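更正

克洛利广播公司的编辑规范第22条规定，播出内容如有事实错误，应在同一时段、以同等时长予以更正。梅妮尔·埃利斯在合规处工作的那几年里，这一条被援引过56次，其中34次由她执笔。更正稿有固定格式：先陈述原句，再陈述正确的事实，最后是致歉。致歉部分不得超过两句，不得使用“误会”一词。

五月，部里来函，要求对晚间辩论节目《圆桌》进行独立审查。来函编号之后只有三段。第一段说明依据，第二段列出需要移交的材料，第三段写明审查员姓名：福尔克·维克。

移交材料包括节目录像、导播间通话录音、嘉宾邀请记录、观众席名单，以及直播前的风险评估表。梅妮尔用一个下午备齐了前四项。风险评估表在系统里有两个版本。第一个版本于下午四点十分提交，“嘉宾”一栏的等级为中。第二个版本于晚上九点五十分提交，等级为高，并附有一行备注：已口头告知制片人。节目在八点三十分开播，九点三十分结束。

两个版本的提交人都是卡里斯·普罗伯特。

她把两份表打印出来，放在桌上，看了一会儿提交时间，然后去了四楼。

卡里斯的办公室门开着。他在看一份收视曲线，没有抬头。

“第二版是谁让你改的？”她问。

“没有人让我改。我重新评估了。”

“播完以后？”

“系统允许播出后二十四小时内修订。”

“修订的是文字错误。”

“规范里没有这么写。”他说，“你可以查第九条。”

她查过第九条。第九条只说“修订”，没有定义。这一条是埃姆里斯·马赛厄斯起草的，他当时任总编，如今是台长。起草时有人提过要加一个定义，会议纪要上记着：暂缓。

“你口头告知过制片人吗？”

“备注里写了。”

“我问的是你有没有告知。”

卡里斯把屏幕上的曲线缩小，又放大。“通话录音只覆盖导播间，”他说，“走廊里没有录音。”

《圆桌》的制片人是艾尔丽斯·卢埃林。那一期的嘉宾是一名前任副部长，曾因泄露采购文件接受调查，后来撤案。他在节目中说出了一家承包商的名字，塞塔尔，以及一个尚未公布的金额。部里在节目结束后四十分钟打来电话。

艾尔丽斯在当晚的工作日志里写的是：嘉宾等级为中，按常规流程直播，不设延时。日志于九点三十五分锁定，之后不能修改。

维克在第二天上午到达。公司给他安排了二楼的会议室，窗户朝向停车场。他带来一台笔记本电脑和一只灰色文件夹，要求每次谈话都有两人在场，谈话记录由被谈话人逐页签字。

埃姆里斯在午饭前把梅妮尔叫到台长办公室。

“材料齐了吗？”

“齐了。”

“评估表交哪一版？”

“系统里有两版。”

“系统默认显示的是最新版。”他说，“函里写的是‘风险评估表’，单数。”

“中文没有单数。”

他看着她。桌上的电话响了两声，停了。

“卢埃林的合同到六月底，”他说，“不续签，不算处分。部里要的是一个结果。拨款委员会下个月开会，我们有三个地方台靠那笔钱。伊拉诺台的发射机已经到了更换年限，你写过那份报告。”

“我写过。”

“那你知道数字。”

她知道数字。她回到自己的座位，打开移交清单。第五项，风险评估表，份数一栏是空的。光标停在那里。

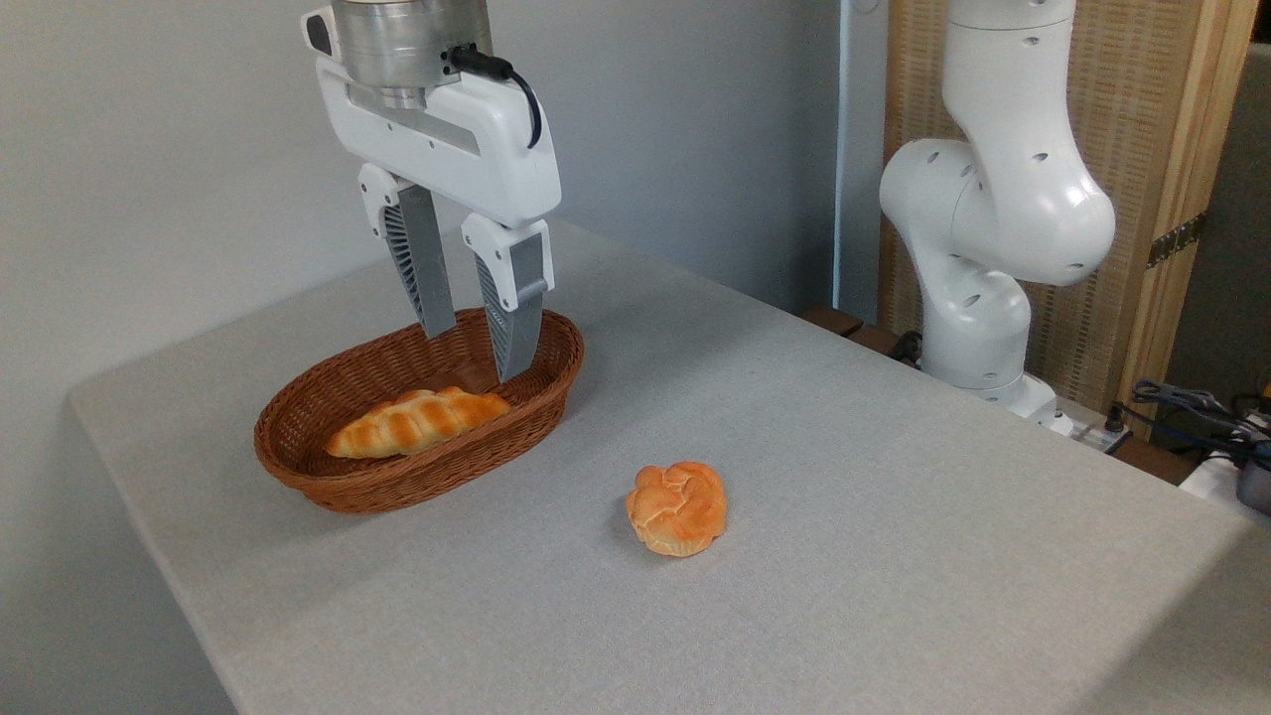 机械夹爪与藤编篮中的辫子面包

她在份数一栏填了2，备注写：两版提交时间见系统日志，附后。她把系统日志也打印出来，三份文件按时间顺序装订，在骑缝处盖章。清单一式两份，一份随材料移交，一份归档。归档需要部门负责人签字，合规处的负责人一栏，从去年起就是她自己的名字。

下午三点，她把材料送到二楼。维克逐项核对，核到第五项时停下来，把两份表并排放好，先看左边，再看右边。

“这两份是您提取的？”

“是。”

“提取之前，有没有人向您说明过应当提交哪一份？”

会议室里的第二个人是法务部的记录员，他的手放在键盘上。

“有。”梅妮尔说。

“请说姓名和时间。”

她说了。记录员打字的速度不快，她等他打完一句，再说下一句。谈话记录共四页，她在每一页右下角签字，第三页有一处错字，时间写成了十二点，应为十一点四十分。她划掉，在旁边写上正确的时间，又签了一次。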